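Chapter 4
Who Counts as Unemployed?

When I was in my second year of college, I lost a summer job at a bakery supply firm called Drollex. I spent the next few weeks sleeping late, borrowing money from my sister and telling everyone I was unemployed. I really believed it, too! Then I took my first labor economics class, and the professor explained that, as far as the official numbers went, I was no such thing. I hadn't sent out a single application. I was "out of the labor force," in the same column as retirees and kids in full-time school. I remember feeling a little insulted.

That's where I'd like us to start, because the unemployment rate is probably the number you've heard most often in the news and it's also the one people get wrong most often (me included, back then). It does not tell you what share of adults have no job. It tells you what share of the labor force has no job, and the labor force has a front door. You get in by working, or by being available for work and having looked for it lately. People waiting to be called back from a temporary layoff usually get in as well.

Let's try it with a small town. I'll call mine Jedberg, and I'll give it 259 adults so we can do the math by hand. Suppose 80 of them are neither working nor looking. Some are retired, some are raising children, some have given up. Take them out and the labor force is 179. If nine of those people are looking for work and can't find it, the unemployment rate is nine divided by 179, or 5.0 percent. Not bad, right? The mayor would be happy to read that out loud.

Now let's say the Sibiya cannery closes for good on a Monday and 50 people lose their jobs. If every one of them starts looking right away, we have 59 unemployed in the same labor force of 179, and the rate jumps to 33 percent. But suppose only 20 of them look, and the other 30 decide there's no point. The labor force shrinks to 149, the unemployed number 29, and the rate comes out at 19.5 percent. Same cannery, same 50 lost paychecks, and a very different headline.

Those 30 people are the reason I always ask my students to read a second number next to the first one, the employment-population ratio. It's just the number of people working divided by all the adults. In both versions of our story it falls from 170 out of 259 to 120 out of 259, or from 65.6 percent to 46.3 percent, and it doesn't care one bit who is mailing out applications. (It has troubles of its own, especially in a town that is getting older, and we'll come to those when we visit Mekine in Section 4.3.)

Before you go on, grab a pencil and work out what happens to both numbers if ten of the discouraged workers start looking again in March and none of them has found anything yet. The answer bothers almost everyone the first time, so don't rush it.

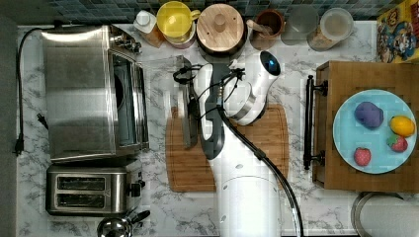
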